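**Suvel publica la versión de mayo de su planificador, ahora con menos dudas**

Cadoletti, la pequeña firma que mantiene el planificador de movimiento Suvel, ha publicado la actualización que llevaba prometiendo desde el invierno. La novedad principal es que el programa decide antes. Hasta ahora podía pasarse un buen rato comparando dos trayectorias casi idénticas para llevar un tubo a su gradilla, con una prudencia que en un notario sería admirable. 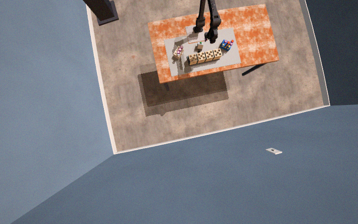 El nuevo módulo, bautizado Fodor por motivos que la empresa no ha querido aclarar, reserva el espacio de cada movimiento antes de ejecutarlo y fija un límite de 300 milisegundos para replanificar. Si se agota el plazo, el brazo se queda donde está y pide instrucciones – comportamiento que muchos jefes de laboratorio reconocerán.

Las pruebas se han hecho íntegramente en simulación, sobre una mesa de laboratorio virtual con bloques perforados, gradillas y tubos cónicos. De 2.000 episodios, Suvel completó 1.411 sin intervención. Otros 67 terminaron en colisión, casi siempre del brazo con el mobiliario, que en el simulador sale muy barato. El resto se detuvo por exceso de tiempo, y el equipo ha preferido anotarlo como «conducta conservadora».

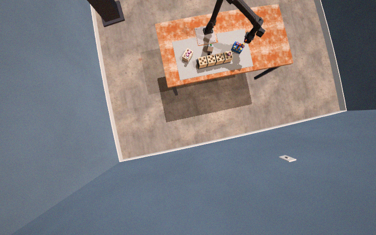
¿Hace falta rehacer los proyectos creados con la versión anterior?

Los archivos de escena se abren tal cual, pero los perfiles de velocidad hay que exportarlos de nuevo con Fustow, la herramienta de conversión incluida en el paquete.

Wanda Nakamura, responsable de planificación en Cadoletti, admite que la parte más ingrata ha sido la percepción. «El planificador se cree todo lo que le cuenta el detector, y el detector tiene días malos», explica. La versión de mayo añade por eso un umbral de confianza: por debajo de él, el objeto se trata como obstáculo y se rodea. 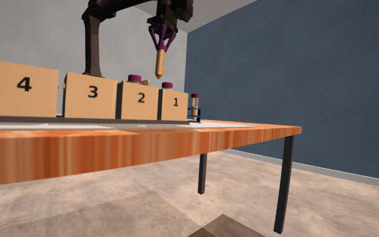 *Un tubo cónico en la pinza, sobre la fila de cajas numeradas. Imagen de simulación.*

La actualización ya puede descargarse con la licencia habitual. El manual en español sigue en la versión anterior, y las pruebas con brazos físicos aún no tienen fecha. Nakamura solo adelanta que empezarán despacio y con tubos vacíos.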